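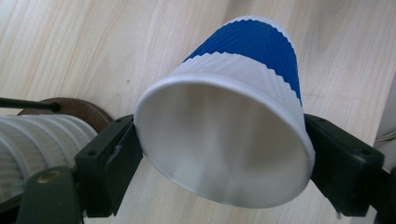
Slide 1 – Paper cup waste at Dukum
Talk for site managers, 18 Apr 2023. Thank Judit Hegedűs for the weighing data.

Slide 2 – The problem
The Trenasville site gets through 4000 cups a month. Plastic-lined board cannot go in with office paper. Last December the merchant rejected 490 kg of mixed paper. Pause for questions on the lining.

Slide 3 – Ripple-wall cups
Outer sleeve is fluted and adds bulk. Stack before binning.
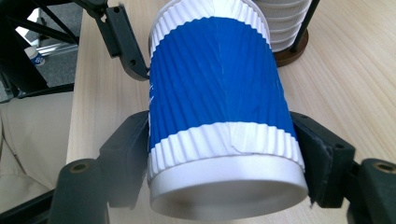 Slide 4 – Next steps
Separate cup bins on 9 floors – Bence Juhász has the plan. Collection by Oláh. Hand over to Ezequiel Palacios for costs.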